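Section 3. Planning the purchase: arm, gripper, mounting and spare parts

This section is for the person who prepares the order. Please read it before you ask for a quotation from Fludus or from a reseller. Installation begins in Section 4, and the order should be closed before that.

The Suvside bathroom layout is used in all planning examples of this guide. The arm stands on a cabinet beside the toilet, and the work is to pick small items from the top of the tank.

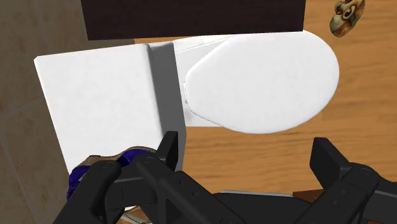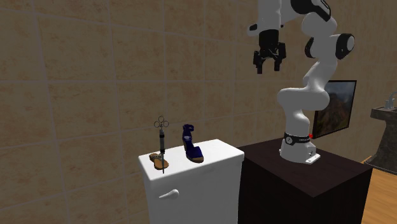
3.1 Decide the work before the model

Many buyers begin with the price list. We recommend to begin with the items that must be handled. The list of items decides the gripper, the gripper decides the load on the wrist, and only then you can choose the arm.

1. Write down each item that the robot must pick. In the Suvside layout the list includes sandals and a metal syringe.

2. For each item, write the weight, the widest side and the narrowest side. Measure it in the position in which it will lie, and not only in the position in which it is sold.

3. Mark every item that is thin, sharp or easy to tip over. A syringe is all three. For these items you should plan soft finger pads, and the pads are a separate line in the quotation.

4. Mark every item that has an open shape, for example a strap or a loop. A two-finger gripper can hold such an item in several places, and you will need more time for teaching. Put this time in the budget as working hours.

Note: If more than half of your list is marked in step 3 or step 4, ask for the trial rental first (see 3.5).

3.2 Choose the mounting place

The arm can be mounted on a cabinet, on a floor pedestal or on a wall bracket. A cabinet is usually the cheapest, but only if the cabinet is already strong enough.

1. Check that the top of the cabinet is flat and that the mounting plate fits on it with all the bolt holes.

2. Push the cabinet at its top edge with your hand. If it moves, plan a wall anchor or a floor anchor. The anchor set Gretis is sold for this purpose.

3. Measure from the center of the planned base to the farthest place where an item can lie. Add 200 mm to this number. Compare the result with the reach in the data sheet of the arm.

4. Look at what is on the wall behind the arm. A picture, a shelf or a towel rail takes away free space from the elbow. Either move these things or write them in the plan as obstacles, so the installer can set the limits.

5. Repeat step 4 for the side on which the sink and the faucet stand.

Caution: Do not plan the base on the tank, on the lid or on any ceramic part. Ceramic can break under the bolts without warning, and this damage is not covered by the warranty.

Caution: In a bathroom, the electrical supply must be checked by a licensed electrician. The cost of this visit is not in our price list. Please ask for a local price early, as the waiting time can be long.

3.3 Gripper and fingers

The parallel gripper is ordered separately from the arm. When you compare two grippers, look at these values in this order: full opening, finger length, weight, force.

The full opening is important when the robot comes from above. The fingers must go down on both sides of the item and must not touch the item next to it. On a narrow surface such as a tank lid, the items stand close, and a wide gripper is sometimes worse than a small one.

1. Take the widest side of your largest item from step 2 in 3.1.

2. Add the thickness of two fingers with pads.

3. Check that this total width is free around the item in the real place. If it is not free, choose longer and thinner fingers, or change how the items are placed.

Note: Finger pads wear out. Order 2 spare pairs together with the gripper. A later order of pads alone has the same shipping cost as a full box.

3.4 Prepare the budget

The starter package Fehr costs 2590 dollars for the first year. It contains the gripper, one pair of fingers, the cable set and the software license. The arm is not included. Many customers have understood this wrongly, so please read the line "Contents" in your quotation.

Your budget sheet should have at least these lines:

- Arm, with controller
- Package Fehr, or gripper and license separately
- Mounting plate and bolts
- Anchor set Gretis, if necessary
- Spare finger pads
- Electrician
- Installation and first teaching
- Training of the persons who will use the robot
- License for the second year

The last line is often forgotten. The license is renewed in November for all customers, also for those who bought later in the year. If your budget is approved once per year, put the renewal in it from the beginning.

Keep a reserve for changes after the first test. We suggest around one tenth of the total. Most of this reserve is usually spent on fingers and on moving furniture.

3.5 Trial rental

If you are not sure about the items or the place, you can rent the same equipment before you buy. The rental fee is deducted from the price if the order comes before the rental ends.

1. Send the item list and a drawing of the place with all measurements.

2. Wait for the written answer. Do not drill any holes before it.

3. Test with your own items, and write down each pick that failed and the reason.

4. Send the notes together with your final order.

Questions about quotations and rental are answered by Maximiliano Sosa, customer planning. Write the number of your quotation in the subject line.

Prices in this section were last checked on June 17, 2026.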